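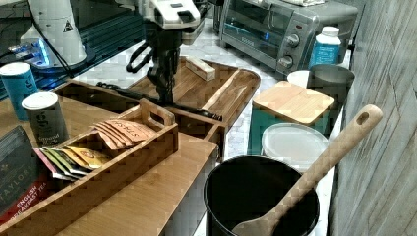 A large wooden tray with a divider, on the counter.

Shop and Repairs Assistant (part-time, permanent)

Flullura, Brutness
20 hours a week, including Saturdays
Closing date: 30 Nov 2021

We are looking for a friendly, patient and reasonably tidy person to join us at Flullura, where we sell and mend wooden things for the home. If you have never heard of us, we are the green-fronted shop at number 87 on the harbour road in Brutness, between the baker's and the place that used to be the bank. We sell trays, chopping boards, bread bins, spoons, stools and quite a lot of things that are hard to put a name to, and in the back room we glue, sand, oil and patch up whatever people bring in to us.

The repairs began as a favour to a customer with a split salad bowl and have rather taken over since then. These days there is hardly a morning when someone doesn't come through the door with a carrier bag and a slightly guilty look, and out of the bag comes a cheese board that has been through the dishwasher (please don't!) or a grandmother's rolling pin with one handle gone. We love this side of the shop, and so do the customers, but it does mean that the person at the till is very often also the person writing out the repair tickets, answering the telephone and looking for the string. We could do with another pair of hands.

What you would be doing

Your time would be split fairly evenly between the front of the shop and the back. At the front you would serve customers, keep the shelves looking nice, take in repairs and give people an honest idea of when they might have them back. Quite a bit of this is simply listening. People tell us long stories about their things, and we think that's one of the pleasures of the job, though we do understand if it takes a while to get used to on a busy Saturday.

In the back you would start with the simpler jobs. That means cleaning, light sanding and oiling to begin with, then gluing and clamping once you've found your feet, and after that whatever you turn out to have a knack for. One of our team came to us from a school kitchen and now does all of our basket handles, so please don't worry if you can't see yourself in every line of this advert.

There is some packing too. We send parcels out on weekday afternoons, more of them as Christmas gets closer, and a badly packed bread bin is a sad thing to have returned to you.

Who we are hoping to meet

You don't need a qualification and you don't need to have worked with wood before. We would much sooner have someone who is kind to customers and careful with other people's belongings. It would help if you have worked in a shop or café at some point, or anywhere else where you had to be cheerful on your feet, and you should be comfortable using a till and a simple spreadsheet.

You will need to be able to lift boxes of up to 9 kilos, with or without a trolley. We use nut oils on some of our boards, so do please tell us early on if you have an allergy and we can talk it through. There is one step at the front door and level access at the back, and the toilet is on the ground floor.

Hours and pay

The hours are Wednesday and Friday from half past nine until four, and all day on Saturday, with a paid lunch break. We can be a bit flexible about the weekdays if you have children to collect or a bus to catch, but Saturday does need to be Saturday. We pay above the legal minimum and will put the exact rate in writing before you come to see us, so that you aren't left wondering. You'd have paid holiday in the usual way, your birthday off if it falls on a working day, a discount of 50 per cent on anything in the shop and free use of the workbench after closing. Aprons are provided, and so is a really very generous amount of tea.

The Coste bus stops just across the road, and there is space for bicycles in the yard. We are sorry to say that parking on the harbour road is hopeless in summer and not wonderful in winter.

How to apply

Please write us a letter or an email telling us a bit about yourself, the work you have done (paid or unpaid, it all counts) and why you'd like to come here. One page is plenty. We would also love to hear about something you've mended, or tried to mend, even if it fell apart again the following week. There is no form to fill in, and a CV is welcome but you don't have to send one.

You can drop your letter in at the shop, put it through the door when we're closed, or use the contact page on this website with the word Assistant in the subject line. If you would like to have a look round first, come in on any quiet weekday in November and say you've seen the advert.

We'll reply to everybody who writes. Those we'd like to meet will be asked in for a chat and a paid trial morning during the first half of December, and we hope our new colleague will be able to start early in the new year.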